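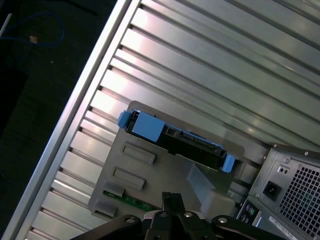 Drive caddy with blue tabs, slotted into its grey bracket.

Aserness Desktop Parts and Repair: frequently asked questions
Last updated 10 July 2022

Most of what we are asked concerns older office desktops, the drives inside them and the plastic parts that hold the drives in place. If your question is missing, send it through the contact form and leave the model number of the computer in the message.

DRIVES AND CADDIES

What is a caddy?
A plastic carrier that goes round a hard drive and lets it slide or clip into the computer. The bracket is the part the caddy goes into. People often use one word for both, and orders go wrong that way, so please check which of the two is missing before you buy.

Do I need a caddy at all?
If your case was built for one, yes. A drive will run without it, but it should not be left loose in the bottom of the case or hung by its cables. Some cases take the drive with screws straight into a metal cage, and for those you need only the screws.

Are all blue caddies the same?
No. The colour marks a part you are meant to handle and tells you very little about fit. Two caddies of the same blue may have their tabs in different places. Look for a part number moulded into the plastic, usually on the underside, and quote that when ordering. If there is no number, measure the length and width and send us both in millimetres.

How do I take a caddy out?
Shut the computer down, pull the mains lead and hold the power button for a few seconds. Unplug the drive's data and power cables by the plugs. Press or squeeze the coloured tabs, depending on the type, and draw the caddy straight out. If one side moves and the other doesn't, push it back in and start again. Twisting is how tabs get snapped.

My caddy has a broken tab. Can I glue it?
We wouldn't. The tab has to bend, and a glued one gives way again at the same point. Used caddies are cheap and we usually have the common ones in the drawer.

Can I fit a small SSD in a full-size caddy?
With an adapter, yes. The Ollora adapter tray holds a 2.5 inch drive in the space of a 3.5 inch one and is fixed with 4 small screws, supplied. Check that your power lead still reaches. The connectors on a small drive can sit further back than you are used to.

INSIDE THE TOWER

What should I remove before posting a computer to you?
Take out any discs and memory sticks, and keep your keyboard, mouse and mains lead at home. If the graphics card is a long, heavy one, take it out and wrap it separately. Slim cards can stay in their slots. The processor should stay where it is, under its metal frame with the lever down.

Should I send the memory with it?
Only if the fault might be in the memory. For drive, power and case work we use our own test sticks, and the slots can arrive empty. Please say so on the form so that we know nothing has gone astray.

What do the slots on the board do?
The row of long slots near the processor, with latches at the ends, is for memory. The slots for graphics and other cards are a separate group, nearer the back of the case. On many older office boards one of these is white, the older PCI type, and it won't take a modern card. The small SATA ports are for the drive data cables.

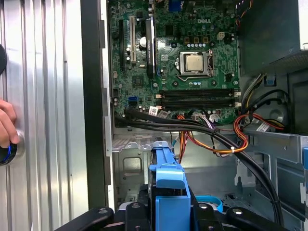 One customer wrote to say that the answer on memory had caught her out: she had fitted both sticks, heard one latch click and closed the case, and the computer beeped until she went back and pressed the other ends home. She would like it said plainly that each stick should be checked at both ends.

We agree, and it is now said. Open the latches, line up the notch, press evenly on both ends and look at each latch afterwards.

Do I need a wrist strap?
It is a good habit. If you don't own one, work on a hard floor, touch bare metal on the case before you start and touch it again from time to time. Hold boards and cards by their edges.

How should I clean the inside?
A soft dry brush and a can of compressed air. Stop the fan with a finger so it doesn't spin. Don't use a household vacuum cleaner on the board. Plastic brackets and caddies can be washed in warm soapy water once the drive is out, then left a full day to dry.

ORDERING AND REPAIRS
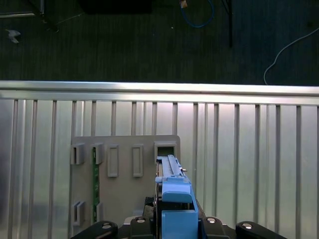

Light-blue plastic part at the square opening in a grey mounting plate.

I have sent a photo of my bracket. What are you looking for?
The number and position of the slots, the shape of the clips and whether there is a green circuit strip in the plastic or only plain holes. Take the photo square on, in daylight if you can, and a second one from the side. Put a ruler next to the part.

How many parts do you keep?
We have 2,000 used caddies and brackets listed, nearly all from office desktops. Not everything on the shelf has reached the website, so it is worth asking.

How long does a repair take?
For drive and memory work we aim to have the computer on its way back within 96 hours of its arrival, not counting weekends. Board faults take longer, and we will ring you with a price first.

What happens to my old drive?
It comes back to you in the same parcel unless you tick the box for disposal. Drives marked for disposal are wiped and then taken apart. We can't recover files once that has been done.

Can I return a part that doesn't fit?
Yes, within 30 days, unbroken and with the order number. You pay the postage unless we sent the wrong item.

Are you open all year?
We close for stocktaking in the last week of October. Orders placed that week go out on the Monday after.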